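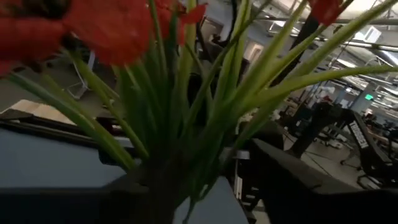

Red blossoms, green stems and a gripper finger beside the vase.

Flower-arranging software learns to leave the stems alone
2024-11-17

Software that plans how a robot should put flowers in a vase has been given a new release by Woltholm, and the headline feature is that it spends less time thinking about flowers.

Version 2 of Sampaio, the firm's planning package, went out this week with a rewritten method for handling what its makers call "soft clutter". Leaves, stems and petals fall into this class. So, according to the release notes, do shoelaces and salad.

The trouble with the old version was its manners. Sampaio treated every stem as a solid object that must on no account be touched, which is a fine policy for a robot working near a wine glass and a poor one for a robot working near a bunch of flowers. Faced with a full vase, the planner would draw up 1000 possible paths for the arm, find a leaf in the way of each of them, and report that the task could not be done. It did this very politely and in a log file of impressive length.

The new version sorts what it sees into things that may be brushed against and things that may not. The vase stays on the forbidden list. A leaf can be nudged, within a set limit of force, and a blossom sits in between, with a cost attached that goes up the closer the fingers come to the petals. Users can set that cost themselves. Woltholm suggests starting high.

Perception has been changed too. The package no longer tries to work out the full shape of every stem before moving, a job that used to hold up the rest of the program while it decided which leaf belonged to which plant. It now looks for one stretch of stem that the gripper can close on, checks that the way out is clear enough, and gets on with it. The wrist camera is consulted again on the way in, in case the stretch of stem proves to be two stems, a common finding in bouquets.
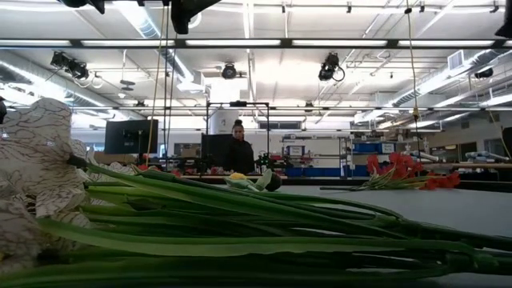 Sorting a heap is still the weak spot, and the release notes say so in plain words. When flowers lie on a table the planner has to guess which head goes with which stalk, and it does better with some layouts than others. A bunch of red flowers with the stems all pointing one way gives it a fair start, and a single long stem reaching out across the bare tabletop is as close to a gift as this line of work offers. A thick bundle of overlapping green stalks is another matter. Here Sampaio falls back on picking whatever seems to lie on top, a method familiar to anyone who has ever emptied a tumble dryer.

There is also a new replay tool, named Clostgate for reasons the notes do not go into. It steps through a failed attempt and shows what the planner believed at each point, alongside what the cameras were seeing. Beliefs and pictures are drawn in different colours. In the sample recording supplied with the release, they part company at step 22, when the software becomes convinced that a leaf is the edge of the table and plans with great care to avoid falling off it.

Existing users should note that the old settings file will not load. A converter is included, though it drops any custom force limits without saying so, and these will need to be typed in again by hand. The cap of 1000 paths per plan is still there. It can now be lowered, and Woltholm says most users will want to do that.

The release has been tested with one make of arm so far. Support for the two-armed Sondberg platform, promised for August, has been moved to "a later version", where it joins thorns.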